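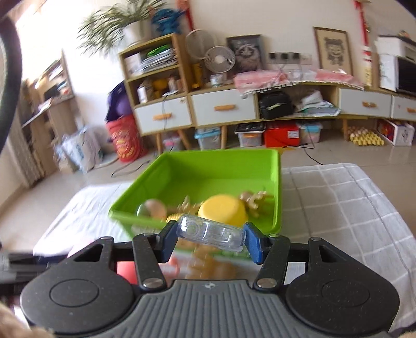
Monday, May 11, 2020

So the Zilerville track is still shut, the kart is still on its stand with no chain on it, and I have now spent seven weekends in a row racing on a computer. Me! The person who told everybody at the club dinner that sim racing was for kids with too much desk space.

Quick catch-up for anyone who stopped reading over the winter (fair enough, I stopped writing). I was supposed to run the full season in the senior four-stroke class this year. I'd bought a secondhand chassis from a guy in Brernley, had the seat moved back an inch, and talked myself into new tires even though the old ones had at least two race days left in them. Then the first round got called off, then the second, and then we got the email saying they'd "look at July." So the tires are in the closet next to the vacuum cleaner, still in their wrap.

Suqin Liao is the one who got me into the online thing. She's been in the club longer than I have and she's quick everywhere, which is annoying, and she set up a Sunday league for those of us who were climbing the walls. Zever League, she called it, and she won't tell us what a Zever is. I signed up with a steering wheel I borrowed from my nephew and clamped to an ironing board. Do not clamp a steering wheel to an ironing board. The first time I caught a slide the whole thing folded up and took my coffee with it.

I've since moved to the kitchen counter, with the pedals jammed up against the baseboard, and that works all right as long as I wear shoes.

Anyway, the racing. Our first few rounds were short sprints and I was terrible. I could do one good lap and then I'd look at the gap on the screen and drive straight into the sand. In a real kart I can feel the back end starting to go through the seat, way before I see anything, and at home there's none of that. You get a bit of a tug in the wheel and a squealing noise and by then you're already facing the wrong way. I complained about this for a good two weeks. Suqin told me to turn the engine volume down and the tire volume up, and I hate to say it but that was worth more than all the setup guides I read. 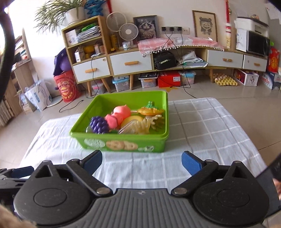 Then yesterday was the long one - over 80 laps on a made-up track called Tang, with one compulsory pit stop, and you could take it whenever you liked. I qualified 5th, my best so far, and I was so pleased with that I took a picture of the screen and sent it to my dad, who wrote back "out of how many?" Thanks, Dad.

My plan was to pit late. Everybody in front of me dived in early, so for a nice long stretch I was leading a race, and I can report that my hands were sweating exactly as much as they do for real. I kept telling myself to brake a touch early for the hairpin and let the thing roll, same as I would at Zilerville on a cold morning. It was going so well! And then I came in for my stop, forgot the pit lane speed limit was a thing, and got a drive-through penalty. I came out way down the order behind two people who were having their own private war over last place.

I got a few spots back because one of them punted the other off and took himself out too, and I finished... 5th. Same place I started, after all that. My rating is up to 1478, though, and when I began it was a number I'm not going to put on the internet.

What I really want to know is whether any of this carries over. I think the patience might. I never used to practice passing people, I only practiced going fast by myself, and now I've done more side-by-side laps since March than I did all last year. I'm leaving room at corner exit and I'm not panicking when someone sticks a nose in. On the other hand my neck has done nothing for two months, and ten minutes in a real kart is going to make me cry.

Next round is a reverse grid, so I'll be starting somewhere in the middle with all the fast people stuck behind me. I've got practice tonight after dinner. If anybody has a spare desk clamp, the counter kind and not too pricey, send me a message before Sunday, please. My nephew wants to know when he's getting his wheel back and I have been slow to answer.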